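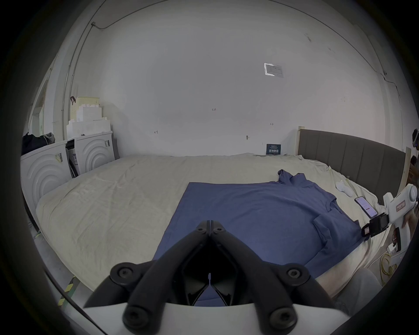

Has anyone been to a laundry robot open day? Is it worth taking the kids?

posted in Days Out & Events by Clivo

Hi all, hoping someone can help. There's an open day coming up in May at the Norunitz workshop, the one on the trading estate behind the builders' merchants, and they're showing how they teach robots to fold clothes. I'm really keen (I hate folding, always have) but I've got two children who get bored in the time it takes to park. The leaflet says "hand-held gripper session, T-shirts on the bed, all welcome" and not a lot else. Do you get to have a go or is it all standing behind a rope? And is there an actual robot moving about? My youngest has been promised a robot and I will be in serious trouble if there isn't one. Also is it free, I can't find a price anywhere.

Fröhlich
Went to the last one and loved it! It's free but you have to put your name down for a slot at the desk when you arrive, so do that first and get your tea afterwards. We did it the other way round and waited ages.

The folding part is done on a proper big bed with a grey padded headboard, and they lay a blue T-shirt out flat on the sheet, and the folding is meant to be done with the grippers instead of your hands. They've got two black fingers that come together at the tip and a white body. I thought it would be easy. It was not easy!! My first sleeve went under the shirt somehow and I had to start again. The trick they showed us is to pinch the hem a bit in from the corner and lift, don't drag, because the sheet comes with you if you drag.

The chap running it said they want 1,000 folds from ordinary people before the robot gets a turn, and they'd got to 500 when we were there. So to be fair to your youngest, most of what you see is people doing the folding. The arm itself was in the other room and they ran it at the end of the afternoon, once, on a tea towel. Mine were thrilled with it but they are easily pleased.

Kids could have a go from age 10. Younger ones can watch, and there was a colouring table.

Faker
its ok. parking is bad

Norunitz fan
Agree with most of what Fröhlich said, only I'd say go in the morning. By three o'clock it was packed and we only got one shirt each, whereas the early lot got to try towels and a pillowcase as well.

Wear something with sleeves you can push up. Bit of a plain room, white walls, couple of washing machines along one side, so don't expect a science museum, but the people are lovely and will answer anything. I asked if it could do fitted sheets and they all laughed, so I'm guessing no. There's stripy tape on the floor by the bed and it's worth telling little ones about that before you go in, ours kept creeping over it and got asked to step back.

Café shuts at four and it's card only.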